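Troubleshooting log: Relic bonus missing after squad reload (Nomwood Tactics, mobile version)

Status: partly solved
Game area: Relic levels, Trestlow event

I open this log because two other players in our guild have the same problem, and the old thread is closed for replies. I will add to it when I know more.

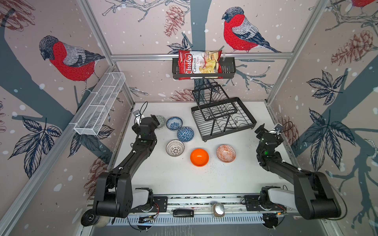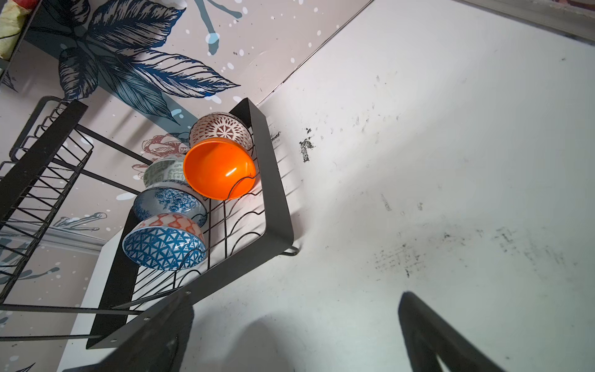

Posted by Awad, guild officer, Titport server
Last edited 23rd March

What happens

My tank character is at Relic 7. On the character page his Health and Armor are correct. When I start a battle in the Trestlow event, his Health is lower by 4,000, and this is exactly the amount that Relic 7 should give him over Relic 6. So the battle seems to read the level before the last one. In the normal arena the number is right.

The upgrade was made in January, before the last big patch. Characters that I upgraded after the patch do not have the problem.

What I tried

1. Closed the game and started it again. No change.

2. Cleared the cache from the game menu (Settings, Account, Clear local data). The download took a long time and the Health was still wrong. Please write down your account code before you do this, the game asks for it at login.

3. Removed all mods from the character. The difference stayed the same, so the mods are not the reason. I put them back after the test and paid 200 credits for each one, which I had forgotten.

4. Changed the position in the squad. As leader the Health is wrong, and in the second place it is wrong also.

5. Deleted the saved squad and built it again by hand, with the same characters. Now the Health is correct in the event! I repeated it on my second account and got the same result.

What I think is the cause

The saved squad keeps its own copy of the character values. In the arena the game loads fresh values each time, but the Trestlow event uses the copy. This is only my guess - I have no access to the files and support did not confirm it.

Answer from support

I sent a ticket with screenshots of both Health values. After 9 days I received a standard answer, which told me to reinstall the game. I did not reinstall, because step 5 was already working for me. I answered with the steps and the ticket is now marked "forwarded".

Still open

- If the event is already in progress, you can not delete the squad. You must finish the run or give it up. Giving up costs 40 energy and I found no way to get it back.

- Ships are maybe affected too. One player wrote that his pilot gives less Speed than before, but he did not send numbers, so I can not compare.

- The Speed bonus of my own tank was never wrong, only Health and a little Armor. I do not understand why.

If you want to report the same problem, please write your server, the Relic level, the month of the upgrade, and both Health values (character page and battle). Without the second value it is difficult to say if it is this bug or only a weaker mod set.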